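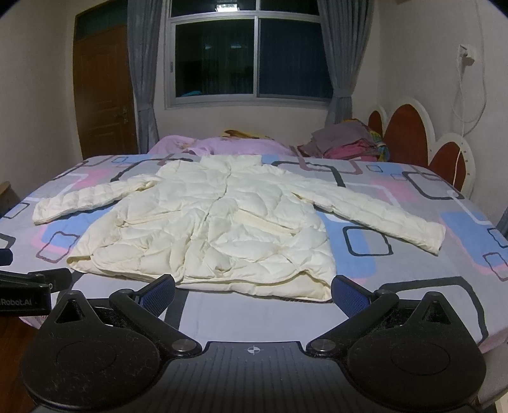
Down jacket laid out flat on a bed, front side up, both sleeves out.

From: Wendell Esposito
To: cold-storage list
Date: 26 January 2018
Subject: Re: Down jackets, folding vs. hanging, and the bin question

Lucinda Park wrote:

> I have two down jackets and a long down coat to put away at the end
> of February and one 19-liter bin to put them in. Last year I rolled
> them tight, and the white one came out with flat spots across the back
> that took days to go away. My sister hangs hers. Tobias says vacuum
> bags. What do people here do, and does it matter whether the zipper is
> open or closed? Please give steps if you have them, I have read enough
> opinions.
>
> Lucinda

Lucinda,

Steps are further down. First the bin. 19 liters is too small for three garments of that kind. One mid-weight jacket, folded with no pressure on it, takes up most of that volume by itself. The flat spots you describe are consistent with down held compressed in one position for months. The fill recovers, but slowly, and less completely each season. I would put one jacket in the bin you have and find something larger for the other two. I use the Skallo fabric box, the tall one, which holds two jackets and a vest with the lid resting on top.

I am against vacuum bags for anything with down in it. Tobias and I went over this on the list last winter and I won't repeat it all. They are fine for comforters with synthetic fill.

Hanging works if you have the closet depth. Use a wide hanger. On a thin wire one the weight of a long coat pulls at the shoulder seams, and the down in the upper chambers settles. For the coat I would hang. For the jackets I would fold.

Procedure, for a jacket with a stand-up collar and zippered hand pockets like the one in the picture:

1. Wash or spot clean, then dry completely. Squeeze the hem and the cuffs between two fingers. If you feel clumps, it is still damp inside and goes back in the dryer on low.

2. Empty the pockets, then close the pocket zippers. An open pocket catches on the other sleeve when you fold.

3. Lay the jacket face up on a bed. A table is usually too narrow once the sleeves are out. Close the main zipper all the way up. Left open, the two front halves drift apart and the fold comes out crooked.

4. Straighten the lower hem. It tends to curl and fold on itself on these lighter jackets. Pull it flat from both corners at once. If you skip this the curl gets pressed in under the fold and you will see it next fall.

5. Bring each sleeve across the front, one over the other, cuffs at the opposite pocket. Do not pull hard.

6. Fold the sides in a little if the bin requires it. Fold the hem up to mid-chest, then the collar end down over it. Two folds in the long direction, no more.

7. Lift from underneath with both hands and put it in the bin with the collar side up. Nothing heavy on top. Sweaters are heavy for this purpose.

On irregular quilting: where the stitching runs in wavy lines in place of straight horizontal channels, there is no seam to fold along, so don't look for one. Fold where the length tells you to. With straight channels I put the fold on a seam, which leaves less of a mark.

On color: a white or cream shell shows everything. I put an old pillowcase around mine. Plain cotton, washed, no print. Gadisa Abdella reported dye transfer from a red scarf stored against a light shell, and I have no reason to doubt it. If yours shares a bin with anything dark, wrap it.

Take it out once in the middle of the summer, shake it from the hem, and refold with the sleeves crossed the other way. It takes two minutes per jacket.

Open question for the rest of the list: has anyone used the Stonarach cedar inserts in a closed bin? Joscha Thiele mentioned them in connection with wool. I would like to know if the smell stays in the down after a season – my wife objects to it, and I would have to air everything for a week.

Wendell

--
You are receiving this because you are subscribed to cold-storage.
Previous message: Down jackets, folding vs. hanging, and the bin question (Lucinda Park)
Next message: Re: Down jackets, folding vs. hanging, and the bin question (Tobias Rosenthal)
Messages sorted by: date, thread, subject, author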